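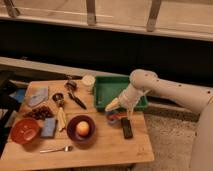

*Board at Mullside: bowls, sponge, scoop, green tray*

Mullside kitchen list, 2022-01-07

> The Grinby method says everything you use in a week should live out on the worktop, where you can reach it. Drawers are where utensils go to be forgotten. I did mine in August and I have not looked back. It saves me 2 hours a week. Could we try it in the shared kitchen?

Two hours doing what? I cook most nights and I doubt I spend that long opening drawers in a year.

I don't mind a bowl of fruit on the side. A peach in a dark bowl looks nice and someone might eat it. The sponge is another matter. It belongs by the sink, and I can't see what it gains from lying next to the orange-red bowl. Same goes for the cloth at the back — if it's for wiping the board, where does it go while you wipe the bit it was on?

And how many of us use an ice cream scoop every week? In January?

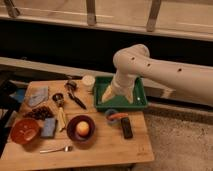 My other worry is where anyone is meant to chop an onion. The Grinby leaflet shows a worktop 300 cm long. Ours is 282, which doesn't sound like much of a difference until you take off the bit by the cooker and the corner with the kettle. Clear everything off each time you want to cook and you've spent whatever you saved on drawers.

I'd go along with the green tray, if we agree that the long-handled things go in it and stay in it. At the moment they're lying beside it. The Pascu rack somebody suggested last time would do the same job on the wall, but I haven't seen one up close and the reviews read as if Pascu wrote them.

So it's a no from me for the whole method, and a maybe for the tray. Has anyone tried it in a kitchen that more than one person cooks in?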